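Leave the river mussels where they are

Every few years someone proposes moving the mussels. The latest plan, for the stretch of the Agudelo below the old weir at Cluvthorpe, would lift 726 adult animals from the gravel and set them down again upstream, where the water is cooler and the banks are fenced. I think it is a mistake, and I would like to say why before the permits are signed.

Freshwater mussels are easy to overlook. They sit half buried for decades and filter what passes over them. Their larvae need a fish to ride on for a few weeks, and each species is fussy about which fish. In the Agudelo that fish is young trout. A mussel bed can look healthy for 30 years after the trout have stopped coming, simply by being full of old animals. The bed at Cluvthorpe is like that. The last survey found only two individuals under ten years of age.

The case for moving them rests on this figure. If they are not breeding here, the argument goes, put them somewhere they might. But the upstream site at Lurkotden has no mussels now, and we do not know why. It had them within living memory. Shells still wash out of the bank after winter floods, some of them as long as my hand. Something killed those animals or stopped them replacing themselves, and no study has asked what it was.

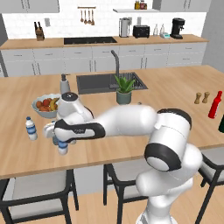 By Maritza Salazar
Opinion | Rivers and wetlands

There is also the matter of what happens to a mussel when it is moved. Relocation reports usually follow the animals for a year or two. An adult can close up and live on its reserves for a good part of that time, so a high survival rate after 12 months says little. I have read reports that counted every shell found upright as a success and left out every shell not found at all.

Giuliana Valderrama, who ran the Zotmont survey before me, used to mark a few animals at each site and go back every July. It was slow work and it produced very dull tables. Those tables are the only reason we know that growth at Cluvthorpe has not changed much, even in the warm summers. The adults there are doing well enough. It is the young that are missing, and moving the adults does nothing for the trout.

The weir is the obvious place to start. It has no fish pass, and the gap beside the sluice that trout once used was filled with concrete when the footbridge was rebuilt. Opening it again would need an engineer and a dry spell. After that I would put money into the ditches on the east side, which carry silt into the gravel every time the fields are ploughed. Young mussels live down inside that gravel and cannot breathe in mud.

I accept that there are times when moving animals is right. If a bed is about to be dredged or buried, you move it and hope. Cluvthorpe is not in that position - it has about 3000 square metres of decent riverbed and a settled group of adults that could go on breeding for years if the fish came back.

The consultation on the permits closes at the end of the month. The form asks whether respondents support relocation and leaves a small box for comments. I have put the weir in the box.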